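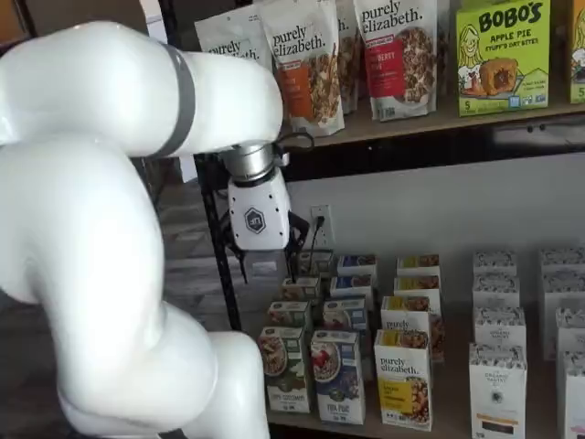 1/ Abro hilo, que llevo semanas prometiéndolo en el grupo y Sofia Konstantinidis ya me mira mal. Va de Samby, nuestro método para que un brazo coja cajas de cereales de una estantería cuando están todas pegadas unas a otras. 22 de julio de 2018, que conste la fecha por si luego me retracto de algo :)

2/ El problema de partida: una caja suelta en una mesa la coge casi cualquier sistema. Una caja metida en una fila, con otra igual detrás y otra de distinto sabor al lado, ya es otra historia. Los dedos no caben entre las dos y, si empujas, mueves a toda la familia.

3/ Lo habitual (y lo que hacíamos en Plallosthorpe hasta enero) es pedirle a la red una pose de agarre y ejecutarla de golpe. Nuestra red acertaba con la caja pero se equivocaba con el hueco. Tenía clarísimo cuál era la de manzana y canela y luego metía el dedo contra la de lino, tan tranquila.

4/ Lo que cambia con Samby es que partimos la decisión. Primero se elige la caja y después, ya con la pinza cerca, se vuelve a mirar y se elige el hueco. Son dos redes pequeñas en vez de una grande. La segunda solo ve el entorno inmediato de la pinza y el borde de la balda, y le da exactamente igual si delante tiene avena o clavos. Desde tan cerca y en picado las cajas se ven raras, claro, y las de los lados salen a trozos -- por eso la entrenamos con recortes parciales a propósito. 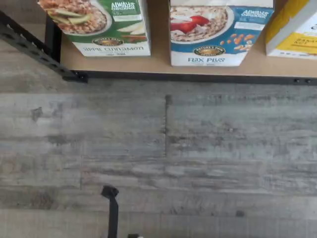

5/ El borde metálico de la balda nos ha dado más guerra que las cajas. Es negro, los dedos son negros, y la primera versión de la red los confundía alegremente. Leszek Tokarz propuso enmascarar la pinza usando la posición de las articulaciones (la sabemos en todo momento, ¡no hay que adivinarla!) y con eso se acabó casi todo el lío. Yo quería pintar los dedos de naranja. Sigo pensando que era buena idea.

6/ Para escoger el hueco, la red da una puntuación a cada posible entrada y probamos las tres mejores en simulación rápida antes de mover nada. Si ninguna pasa el filtro, el brazo se retira un poco y vuelve a mirar desde otro ángulo. Esto último parece una tontería y es de lo que más ha ayudado. Me da un poco de rabia, porque lo metimos una tarde como parche.

7/ Vale, resultados. Hicimos alrededor de 80 intentos con estantería llena, mezclando sabores y marcas, y sin recolocar nada entre intento e intento salvo que algo acabara en el suelo. Con el método de antes los fallos eran sobre todo de hueco. Con Samby esos bajan muchísimo y los que quedan son de otro tipo: la caja sale bien pero gira dentro de la pinza por el camino.

8/ Y el giro importa, porque hay que dejarla en algún sitio. Nosotros usamos cartón como zona de destino y pedimos que la caja quede tumbada, con la cara impresa hacia arriba y alineada con las demás. Medimos el ángulo respecto a la vecina, que es más útil que medirlo respecto al cartón (el cartón se mueve, lo hemos comprobado todos con el pie).
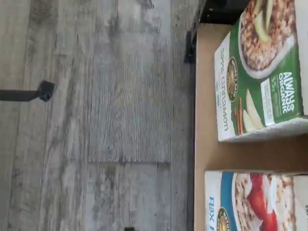

El texto de lado, por cierto, no es problema para reconocer el producto. Probamos a girar las imágenes antes de pasarlas por el clasificador y no ganamos nada, así que lo quitamos. Se guía sobre todo por el color del panel: verde para un sabor, azul para otro. Cuando dos productos comparten color sí que baja, y eso está en la tabla de errores sin maquillar.

9/ Cosas que NO hemos probado y que seguro que alguien pregunta: bolsas blandas de granola (las tenemos en la balda de arriba, mirándonos), estanterías con puerta y cajas medio vacías. Las bolsas son lo siguiente. Sofia tiene una teoría sobre por dónde cogerlas y yo tengo otra, y hay una cena apostada.

10/ Comparación con Petridis, que me la habéis pedido tres personas ya: no es justa todavía. Ellos agarran por succión y nosotros con dedos, y las cajas que les van bien a ellos son las que a nosotros nos cuestan. Estamos preparando una versión con las mismas cajas y el mismo orden para los dos.

11/ El código de la segunda red lo subiremos a Fodasum en cuanto Leszek limpie los comentarios (hay insultos en polaco, me dicen que suaves). Los datos tardarán algo más -- faltan por revisar las etiquetas de hueco y eso se hace a mano, con café y paciencia.

12/ Si trabajáis con estanterías de verdad y tenéis fallos raros con el borde de la balda, mandádmelos, por favor. Con una foto y la pose de la pinza me apaño. Contesto lento pero contesto.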